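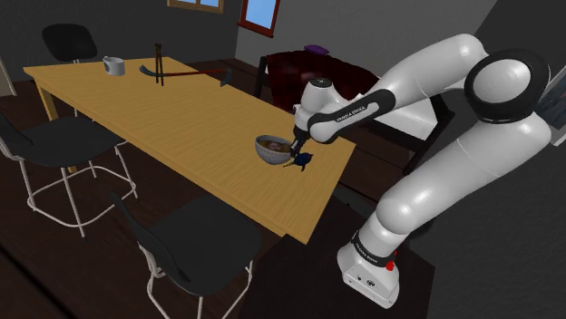
五十九次压碗：我为什么喜欢在仿真里出事故

先说结论，免得有人读到一半以为我在诉苦：我觉得这次故障是我们组今年春天碰到的最好的一件事。我愿意为它写一篇长文，愿意在午饭桌上跟人讲三遍，也愿意把日志一条一条翻给任何有兴趣的人看。

事情出在一个很家常的任务上。木桌上放一只碗，机械臂从上方把夹爪伸进去，夹住里面的东西，提起来，放到桌上指定的位置。做机器人的人看到这种任务多半会打哈欠，我原来也打哈欠。我们在Sokon里搭场景（Sokon是我们自己用的仿真环境，跑得快，界面难看，我很爱它），用Zudden做运动控制，夹爪的参数照着Kuhlmann给的手册填，所有过程数据交给Notard记录。四样东西以前都单独用过，合在一起跑也有一阵子了，没出过大毛病。

三月里的一个晚上，我们挂了一批任务，2246次，第二天早上来收结果。成功率漂亮得很。我当时泡了茶，准备写周报，顺手点开一段回放，想截个好看的画面。夹爪朝下，指尖进了碗，一切正常，然后碗动了一下。

就那么一下，很轻，碗沿往桌面沉，又弹回来。仿真里的物体接触是带一点弹性的，力太大的时候两个刚体会互相陷进去，再被求解器推开。看惯了的人知道这意味着什么：夹爪没有在夹东西，它正顶着碗底往桌子上按。按完之后它照样合拢手指，照样夹到了东西，照样提起来放好。评分程序看了看终点，打了个勾。

我茶也没喝，把2246次全翻了一遍。当然没有逐个看录像，是写脚本去Notard的原始记录里捞接触力的峰值。超过上限的有59次，每一次都记作“成功”。

五十九次！我到现在写下这个数还是有点激动。要是在真机上，这就是五十九次有可能压碎碗、压弯指尖、压坏腕部传感器的动作，而报表上写着一切顺利。

限力为什么没有拦住

Zudden里有一道限力保护，配置文件里开着，数值也没填错。第一反应自然是怀疑Sokon的接触模型，毕竟仿真里的力从来都要打个问号。我们在这上头耗了一个下午，把步长改小，把碗的刚度调低，峰值变了，超限的那些还是超限。接触模型确实不完美，可它没有撒谎。

真正的原因要无聊得多，也吓人得多。几个月前有人嫌力曲线毛刺太多，画出来不好看，就在信号出口加了一段滑动平均，窗口200毫秒。曲线一下子平滑了，大家都很满意，我也满意，那段代码的合并是我点的同意。问题在于限力保护读的也是这个出口。控制周期是2毫秒，一个窗口里装得下一百个周期。碗底那一下冲击又短又尖，摊到一百个点里去，就成了一个温顺的小土包，离上限还远着呢。

保护程序一直在认真工作，它看见的世界是磨过皮的。

我把原始信号和平滑后的信号叠在一张图上，组里的人围过来，有好几秒钟没人说话。然后有人开始笑，接着所有人都开始抢键盘。那种感觉很难向外行形容，就像你家的烟雾报警器每个月都自检通过，有一天你爬上去换电池，发现外面套着一只装修时留下的塑料袋。

修起来倒简单。限力保护改读原始信号，平滑只留给画图的那一路，两路在代码里用了不同的类型，编译器会拦着你把它们接混。改完重新跑，原来超限的那些场景，夹爪碰到碗底就停住，退回来，重新找高度。有几次因此没能在时限内完成，成功率掉了一点。我看着那个掉下来的数字，比看见之前那个漂亮数字高兴得多。

“反正是仿真”这句话

我想认真反驳的是一种态度。这件事在内部讲过之后，有同行的反应是：反正是仿真，又没弄坏东西，改了就改了，值得写这么长吗？

值得。我甚至觉得写得还不够长。

控制代码不知道自己跑在哪里。Zudden在Sokon里收到的是力、位置和速度，接到真机上收到的也是力、位置和速度，中间换的只是一层接口。那段滑动平均会原封不动地跟着上真机。也就是说，仿真里的碗是假的，压碗的那几行逻辑是真的。我们习惯把仿真叫作“训练场”，好像在里面犯的错会随着窗口关闭一起消失。错误可没有这么懂事。

仿真的好处恰恰在于它允许你把错误看个够。同一个随机种子，同一个起始姿态，想重放多少遍就重放多少遍，还可以停在接触发生的那一个周期，把镜头转到桌子底下去看碗底。真机上出一次这样的事，你手里往往只有一声闷响、一只裂开的碗，再加上三个人对“刚才到底怎么回事”的三种记忆。所以我听到“反正是仿真”就着急：你手里拿着世界上最好的事故调查工具，却只用它来算成功率！

再说那个红按钮。机械臂的白色底座前沿有一颗小小的红色按钮，模型里画得清清楚楚，每次截图都很显眼。事后复盘时有人问，仿真里按下它会怎样？我们去查，答案是什么都不会发生，它只是外观网格的一部分，后面没有接任何逻辑。我们跑了这么久，停机这条路径一次都没有在仿真里走过。停机指令从发出到关节真正不动要多久，停的时候夹爪是松是紧，手臂停在碗里时该不该往上抬一点，统统没有试过。

这一条比压碗更让我坐不住。压碗是一个错误，而停机没人试过是一整片空白。现在我们给它接上了逻辑，每一批任务里都随机挑时刻触发停机，专门挑难受的时刻：手指刚碰到碗沿的时候，夹着东西悬在半空的时候，手臂正从杯子旁边经过的时候。头几轮的结果我就不在这里炫耀了，总之很难看，难看得让人摩拳擦掌。

评分表管得太少

回头看，最该挨骂的是我们的评分方式。任务描述写的是“把物体从碗中取出并放到目标位置”，评分就真的只看物体最后在不在目标位置。碗有没有挪动，桌上别的东西有没有被碰到，过程中最大的力是多少，一概不问。

可你想想，我们为什么要在桌上摆一整套东西？有杯子，有一件带着深色刀刃的长柄农具，旁边还围着椅子。既然它们都在场景里，就都应该算进“做得好不好”。一条手臂取出了碗里的东西，同时把杯子碰到了地上，任何一个正常人都不会说它成功。更不用说它要是勾到了刀刃。评分程序会说成功，因为我们没告诉它要看别处。

有人会反驳，加这么多条件，成功率就没法跟别人比了。对，没法比了。我觉得这个代价付得很痛快。一个不看接触力的成功率，和另一个不看接触力的成功率放在一起比，比出来的高低我不太知道该怎么用。我更想看到的是一张两栏的表，左边写完成了多少，右边写完成的那些里面有多少是“带伤完成”。我们那2246次，右边这一栏就该写着59。这一个数字告诉我的事情，比左边那一栏加起来还多。

还有人担心，惩罚写得太多，机械臂会变得缩手缩脚，干脆不敢碰碗。这个担心有道理，我们也遇到了，改完保护的第一版确实过于胆小，手指悬在碗口上方犹豫，像第一次吃火锅的人。后来把上限分成了两档，一档用来减速，一档用来停止，情况就好多了。胆小可以慢慢调，它至少摆在明面上。胆大而不自知，才是我害怕的。

关于平滑

容我在这里发一点牢骚，也是对我自己发的。

我们这一行对平滑曲线有一种近乎审美的偏爱。报告里放一条毛毛糙糙的力曲线，总有人问是不是传感器坏了；放一条光滑的，大家点头。于是滤波越加越多，加在越来越靠前的地方，最后连保护程序吃到的都是加工品。我翻了翻自己过去写的代码，类似的出口还有好几个，速度有，电流也有。速度那一路的窗口很短，暂时没惹祸，我还是把它拆了。

现在我给自己立了一条规矩：凡是给人看的信号，名字里必须写明它被处理过；凡是给保护用的信号，中间不许隔着任何一个为了好看而存在的步骤。如果原始信号噪声太大，保护老是误触发，那就去解决噪声，或者为保护单独设计一个滤波，把它造成的延迟算出来，写在文档里，让签字的人看见。写清楚“这里会晚多久”，读的人自然会去想这段时间里手臂能走多远。

那次合并请求我后来又翻出来看过。标题是“优化力曲线显示”，改动很短，说明里附了前后对比图，对比图非常漂亮。我的评论只有两个字：不错。时间是傍晚六点多，大概我正急着去吃饭。我不打算把责任推给晚饭，可我确实从此对所有标题里带“显示”二字的改动多了一份警惕，显示层的东西凭什么碰得到保护层的输入？这个问题当时如果有人问一句，就没有后来的事了。

请把你们的五十九次也讲出来

我写这篇东西，最大的私心是想听别人的故事。

成功的演示已经够多了，我也爱看，看到精彩的抓取还是会拍桌子。可真正让我学到东西的，几乎都是茶水间里压低声音讲的那些：哪个关节的零位差了，哪次急停之后手臂自己又动了，哪个单位写错了三个月。这些事情在茶水间里流传，却很少写下来，结果就是每个组都要自己踩一遍。我敢说限力保护读了平滑信号这种事，绝不会只有我们一家干过。

写下来其实没有那么难堪。我把我们的复盘发到几个相熟的组里之后，收到的回信里有一封只有一行：“我们也是，刚查完，谢谢。”后面跟了一个哭脸。我把那封信打印出来贴在显示器边上了。

如果你手头也有一批跑完的结果，成功率让你很满意，我建议你今晚就做一件小事：别看评分，直接去原始记录里找接触力的峰值，从大到小排，把排在最前面的几个打开看回放。放慢看，把视角压低到桌面的高度，盯住碗和桌子接触的那条线。再去查一查你的保护程序到底读的是哪一路信号，一直查到传感器的出口为止，中间的每一个函数都点进去看。

我们自己接下来要把停机测试做完，然后把碗换成更薄的、更轻的、歪着放的，再跑一批。Kuhlmann手册里关于指尖侧向受力的那一页，我读了两遍还是没完全弄懂，准备直接在Sokon里把夹爪横着往碗沿上蹭，看看原始曲线长什么样。估计会很难看，我已经等不及了。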